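4.2 Why people stay home

I went into the Mulow county race thinking turnout was all about anger. Mad people vote, bored people don't, right? Well, my 87 interviews made a mess of that idea. Plenty of folks were furious with both candidates and still skipped the ballot – they just couldn't find the new polling place.

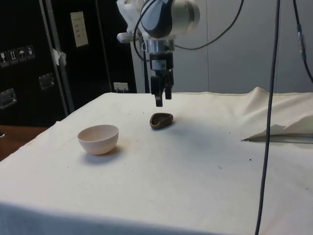
Figure 3. Robot arm with gripper above a cloth-covered table; small pink bowl at lower left.

So I went back to my notes and sorted the nonvoters again, this time by what they did in the last week of the campaign. Only 14 had talked to a canvasser. Yard signs came up a lot, mostly as a complaint!
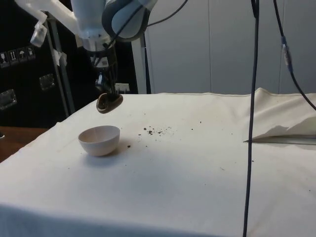
Local issues did better than I expected. The Bangera precincts cared most about road money, and people there could quote the ballot measure nearly word for word. When I picture small local worries, I think of the dark specks of dirt scattered around that white bowl – easy to skip over if you only look at the big thing in the middle. State polls do that all the time, and I did it too in my first draft (see Section 2).

Related items
Ballot length and voter fatigue in Trelance
Who answers the door? Canvassing notes
Yard signs and name recall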